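Snack sorting, notebook, Sunday evening

Project: Bukell (student group, manipulation strand)
Where we are: demonstrations by hand, two grippers, one box of sweets

Started after six. The plan from last week's meeting was to collect hand demonstrations of putting snacks in the box and taking them out, then hand the lot to the Zacharias training script and see what comes back. I said in the meeting that I doubt the script will learn anything useful from soft packets, and I'm writing it here so I can be held to it.

Count on the drive before we began: 2,345 clips. Count now: 2,909. The supervisor's sheet treats that number as progress. I don't know what it tells us until someone has watched them. I went through 251 this evening at double speed and threw out more than I wanted to, mostly clips where the hand stops to think halfway. A policy trained on that will learn to stop and think halfway.

Bars are easy. Anything with a stiff wrapper and a flat side, the blue pads close on it and that's that. Clear bags are another matter. The pads take hold of the plastic and the contents go where they like, so the width reading says very little about what has been picked up. The pastry in its wrapper is worse, as you can squash it flat and still log a good grasp. 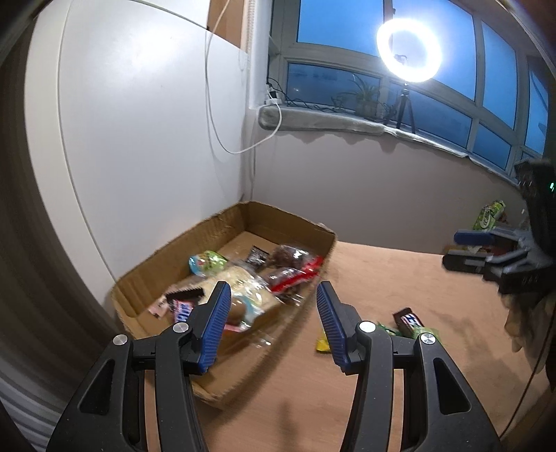 Points to settle before the next session

1. What counts as "in the box". The Hernalier rules (the competition we are meant to be entering) say fully inside the walls. Half our clips would fail on that if anyone was strict, and I think we should be strict.

2. Light. It goes blue outside the windows and the ring light takes over. Winier, the tracking package, is supposed to cope with this. Its manual says so, at any rate. I want to see the same task at midday before I believe it.

3. Cloth or bare table. We have both in the data now. One view in the meeting was that variety helps. Maybe. The cloth wrinkles, and small packets on it come up with a fold of fabric in the jaws. Keep the two in separate folders until we have compared them.

4. Emptying the box. I'd do 3 full runs of this and nothing else. At present it's mixed in with filling and the labels don't say which way the packet is going.
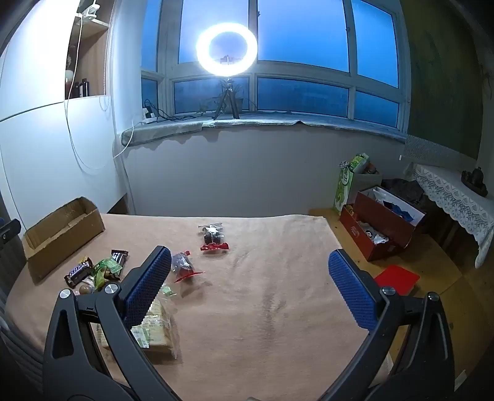
Page last changed: Sunday, 21:40

Added after tidying up: drift on the left-hand tracker again, only in the longer clips. Someone will say it averages out. Plot it first.

Still to do: relabel the cloth folder, charge both grippers, buy another bag of something round.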